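We are Orkora, a small company in Clotdale which teaches robots by showing. A person does the task with the hands, our tools record how it was done, and from many such recordings a robot can learn to do the same. We do not build robot arms and we do not sell them. Our work is the showing part, and we have tried to become good in it.

## How we began

The company was started in April by two colleagues, Karla Villalobos and Chun-yin Liao, who worked before in a packing plant and had there the same complaint. Each time a product changed its shape, an engineer had to come and write the movements again, and the line stood still for days. The women at the packing table learned the new product in one morning. Karla thought the robot should learn from the women, and Chun-yin began to make the first gripper in his garage in Pisstead.

The first gripper was heavy and it hurt the wrist after a short time. We keep it on a shelf in the office. The present model is the fourth, and it is the first one which our demonstrators do not ask to put down.

Now we are nine people. Six of us are demonstrators, and the other three take care of the tools, the recordings and the customers. We have also a room with an arm for remote control, in the old Soriano building beside the railway.

## What we do

There are two ways to show a robot a task, and we offer both.

**By hand.** The demonstrator holds a gripper tool in the hand and does the job with it, in a real place. No robot is needed. The tool has two fingers like the robot will have, and a camera which looks at the same things the robot will look at. This way is fast, and we can bring the tools in two cases to your kitchen, workshop or store room.

**By remote control.** The demonstrator sits at a desk and moves a real arm through a leader arm of smaller size. It is slower, but the arm's own limits are in the recording from the beginning. We recommend it when the task needs force, for example to push a plug or close a stiff lid.

Many customers take first the hand way and later add a smaller number of remote sessions. Please ask us before you decide, as the wrong choice costs more than our visit.

## The work in the kitchen

Most of our recordings are made in ordinary homes and small kitchens. We do not clean them to look like a laboratory. A robot which has seen only an empty white table will be lost the first time there is a kettle or a towel near it, so we leave the things of the house in their places and work between them.

Thin objects are our specialty. Chopsticks, skewers, pencils and cable ties are difficult for two fingers, they roll and they lie one on top of the other. Our demonstrators practise with them before they go to any customer, and they must learn to take one without disturbing its neighbours.

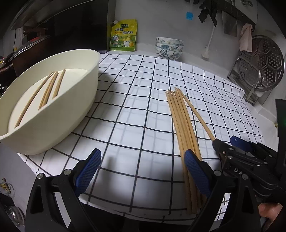
*Chopsticks and an oval tray on a grid cloth, with the blue finger pads of the gripper tool.*

A session is made of short takes. The demonstrator does the task, puts the things back in another arrangement and does it again. After each ten takes there is a pause, also when the demonstrator is not tired. We found that the movements become lazy before the person feels it, and a lazy movement is learned by the robot with the same diligence as a good one.

We do not throw away all mistakes. If an object slips and the demonstrator catches it again in a calm manner, we keep the take and mark it as a recovery. If the demonstrator was confused about the task, the take goes out. The difference is judged by a second person who was not in the session.

## Our people

**Karla Villalobos**, director. She speaks with new customers and writes the task sheets. Her task sheets are short, and she will ask you many questions to make them so.

**Chun-yin Liao**, tools. He designs the fingers and the pads and repairs them. If you have an object which no gripper likes, send it to him by post.

**Morenike Olaniyan**, head of demonstrators. She was a pastry cook for 18 years and she trains every new colleague herself. The training takes three weeks and the first week is mostly about how to stand and how to hold the elbow.

**Francine Vachon**, recordings. She checks what comes back from the sessions and prepares it for delivery. She answers also the questions of your own engineers, in English or in French.

## Privacy in homes

When we record in a home, we go through the rooms together with the owner before we begin. Photographs, letters and medicine are put away. The owner can stop the session at any time and can ask us to erase the recordings, until they are delivered. Sound is not recorded.

## Work with us

We look for demonstrators two times in a year. You do not need to know programming. Cooks, tailors, dental assistants and people who repaired small things have done well with us - patience in the hands is what we look for. Left-handed persons are very welcome, we have too few. Work is part time, up to four days a week, and travel to the customer is paid.

## Visit

Our office is on the second floor in Clotdale, entrance from the courtyard, behind the bicycle stands. Please write before you come, as we are often outside with the tools. Parking in the courtyard is only for the neighbours, but there is a free place at the community centre on the other side of the street.

Page updated 2023-11-08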